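Carrot

The carrot is a root vegetable, usually orange, and I've been growing it, cooking it and reading up on it for long enough that the people who run this wiki finally let me have the page. I'll try to stick to the facts (mostly).

Origins

The wild carrot still grows along roadsides all over Europe and western Asia. Its root is thin, pale and tough, and I don't recommend chewing on it. Don't go digging for it either, as poison hemlock looks a lot like it! People in Central Asia were growing purple and yellow kinds more than a thousand years ago, and the orange ones showed up much later, with Dutch growers usually getting the credit. You'll often read that they bred it orange to honor their royal family. I love that story, but I've never found good proof of it.

How it grows

A carrot is a biennial. In its first year it makes leaves and packs sugar into the root, and in the second it spends all that sugar on a tall stem with flat white flowers. Most of us pull it up long before then. Seed is slow, sometimes three weeks slow, and it hates drying out. I sow mine in April in loose sandy soil, with no fresh manure, and I still get a forked one now and then when the tip hits a stone.
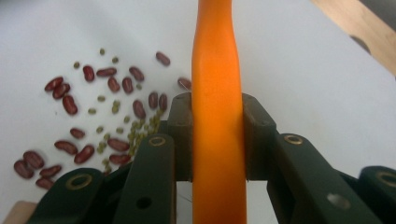

The main garden types are Nantes (blunt and sweet), Chantenay (short and wide, good in heavy soil), Danvers (tapered, keeps well) and Imperator, the long one you see in grocery stores. My neighbor Kalevi Vuorinen swears by a local Danvers strain he calls Calloway, and he grew 111 of them in one bed last year, which he has mentioned to me more than once.

In the kitchen

Raw, roasted, juiced, grated into cake, you name it. Cooking softens the cell walls, so your body can get at more of the beta carotene, and a little fat helps too. Your body turns that into vitamin A. It won't give you night vision, though! The idea was pushed hard in Britain during the Second World War, and my grandmother was still repeating it decades later.

Eat enough carrots and your skin can go a bit yellow, especially on the palms. It's harmless and fades once you cut back.

Storage

Twist off the tops first, or they'll pull water out of the root. I layer mine in damp sand in a cold cellar and they last until spring. In the fridge, a bag with a paper towel in it works fine, but keep them away from apples, whose ethylene gas turns carrots bitter.

Last edited May 19, 2019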